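Offside Decisions by Lone Assistant Referees in Regional Football
Duván Quispe
Submitted 2024-03-10

1. Purpose

The Vitberg district league plays without video review. This report tests whether the assistant's distance from the offside line predicts a wrong call.

2. Data

Match recordings were supplied by two clubs, Kaltance and Murthy. From 1293 logged attacking passes, 400 were kept in which an attacker was within 2 meters of the second-last defender. Passes where the ball was hidden at the moment of the kick were dropped. Each remaining pass was marked by hand using Zadement, the department's line-drawing tool.

3. Method

The pitch markings were used to correct for camera angle. The moment of the pass was taken as first contact with the ball. A call was coded as wrong when the flag and the drawn line disagreed. Cases in which the line touched both players were coded as level and counted as onside.

4. Results

Of the 400 calls, 76 were wrong. Most of these were flags raised against an onside attacker. Errors were more common when the assistant trailed the defender, and also after a quick change of possession.
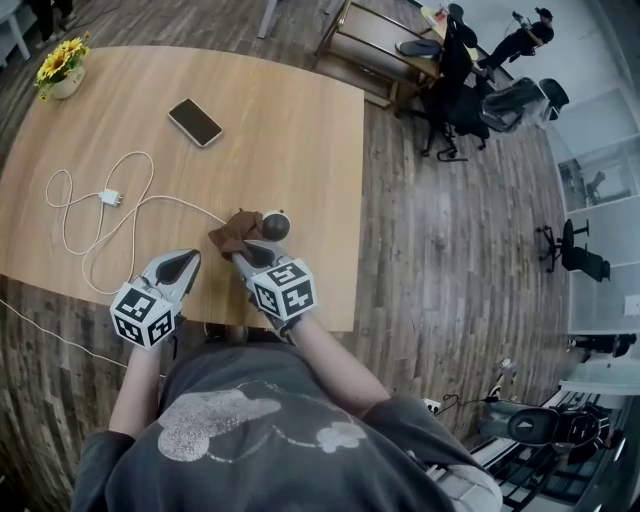 Errors did not rise toward the end of matches, so fatigue was left out of the final model. Goal kicks and throw-ins were excluded throughout.

5. Limits

All marking was done by one person. A second marker will repeat the level cases in April.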